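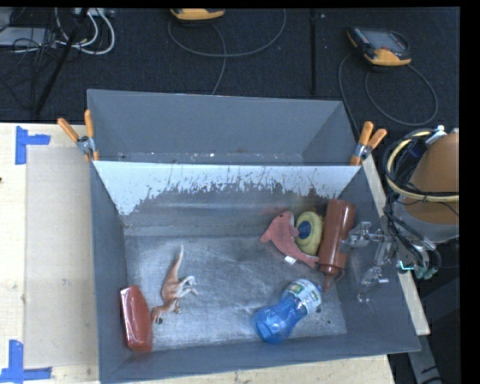
Figure 2. One of the paired sorting bins, clamped to its neighbour, with a mixed handful of things in it, the toy dinosaur and the plush dolphin among them.

3.2 The bins and what goes in them

I've spent more time thinking about grey bins than I ever expected to, so bear with me for a page. Everything in the sorting study starts from a pair like the one in Figure 2: two open bins, one behind the other on a light wood table, held together where they meet by a couple of orange-handled spring clamps. We tried tape first (Arif's idea, and he'd like it on record that it was cheap) but the bins crept apart whenever somebody leaned on the table. Lorna Moncrieff brought the clamps in from her garage in November and we've never gone back.

You'll notice the bins are pretty beaten up. The white band under the rim has chipped away to a ragged line with grey showing through, and the floor is all scrapes and cloudy patches. I went back and forth on replacing them. Sawsan Fakhoury talked me out of it, and I'm glad she did! Bins in a real toy library look like this, and a brand-new set would have made our playroom feel like a shop display. The sloping walls matter more than the paint anyway. Soft things slump against them and hard things slide down to the floor, so a load never sits quite the way you dropped it in.

As for the contents, we drew on the Clurkolard collection, a toy library stock of 500 items that Ruba Chidiac has been cataloguing for years. Each load mixes stuff that squashes with stuff that doesn't. The dolphin is a good one for squash: plush, salmon pink, easy to spot and easy to grab by whatever bit is closest. The dinosaur is fussier. It has a long tapering tail and legs that stick out, and when it's on its side people have to decide which end to go for. Most went for the tail. The glossy red piece has rounded edges and picks up a lot of shine from the lights, which two of our sorters grumbled about.

We kept the loads small on purpose. In the pilot we filled the bins to the rim, and people stopped choosing and just scooped (I did it too). With about 15 things or fewer they slowed down, had a look, and picked one item at a time, and that's the behaviour we were after. Nothing was arranged by hand. Sixten Lindholm tipped each load in from the back and left it however it landed, even if something ended up standing against a wall.

Between loads we wiped the bins with a dry cloth and checked the clamps. Items that lost a part or a seam were pulled and logged under the Greltari scheme described in Section 6.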